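About Us

July — by Themis Galanis
5 comments | 60 shares

Hi, I'm Themis, and I run Orura, which is a long way of saying I sort out other people's cables for a living! Chargers, monitor leads, the mystery cord in the kitchen drawer, the whole tangled family of them. If it has a plug on one end and you've stopped remembering what the other end was for, bring it in.

I started at my own dining table in Hunley after my sister handed me a box from her old office and told me to keep whatever I wanted. I kept nearly all of it (I know, I know). It took me 6 evenings to get through, and by the end I had a system, a roll of cloth tape and a slightly sore thumb. Then her boss called and asked if I'd do the rest of the building.

These days we take boxes from schools, small offices and anyone who's moving house. Our biggest job so far was the Magsi building, where we sorted and labeled 975 cables and found homes for most of them. The ones that still work go back out in bundles, tied in a loose loop with a tag. I'm fussy about the loop — no wrapping tight around your elbow, please, it's rough on the wire! Anything frayed goes in the recycling bin by the door.

A pile gets tipped out on the table first, and we find the loose ends before we pull on anything. Pulling is how you make a knot.
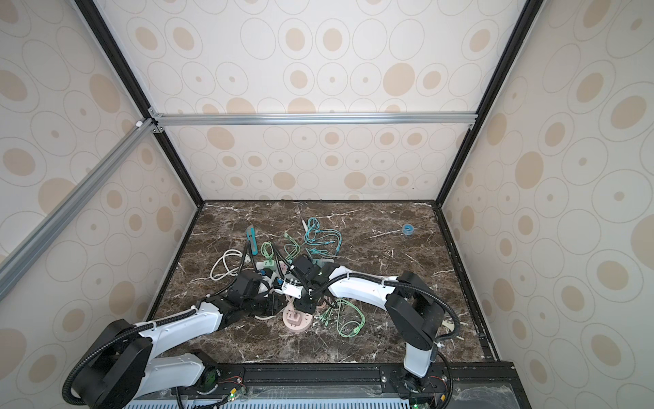 Birgit Pfeiffer wrote to ask whether she could drop off old phone cords along with the computer ones, and whether they had to be untangled before she came. Yes to the first, and please don't bother with the second, Birgit, that's the fun part for us. Just take out any batteries and put them in a separate bag.

We're open mornings until noon. Come in by the side door on the Tevis parking lot, and ring twice if the radio's on.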